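Simulated wrist camera shows the wall art but not the block

Posted by Luter, July 18, 2020

I'm doing the summer robotics class project in simulation this year. The arm has to find a block on the floor and pick it up using only the camera behind the gripper. I get 447 frames per run and the block is in 61 of them. The rest are gray planes and the painting texture that came with the course files. The detector keeps matching on the stars. Is my camera mounted wrong, or is it the arm pose?

Vasanthi Iyer
Check the pose first. If the painting comes out sideways, the wrist joint is probably a quarter turn from where you think it is. We had the same thing in May — the start pose was typed in degrees and the simulator wanted radians. Print the joint values at step 100 and compare them with your config. Also swap the painting for a flat color until the detector works. Put it back later, as the final test uses it.

levudley
just turn the camera down more

Sundaram
Tilting the camera won't help if the wrist is off. I'd save one frame with the jaws open before any motion starts and post it with your joint values. You want both fingers in view and the floor between them. My group lost 2 class sessions changing detector settings when the pose was the problem, so leave those alone for now.

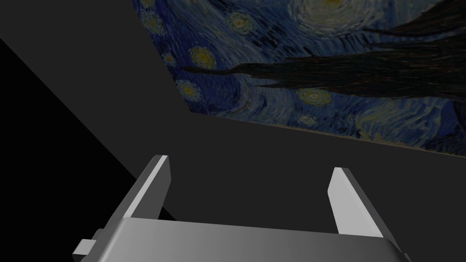 Once the pose is right, run the whole thing again with the same seed so you can compare the counts.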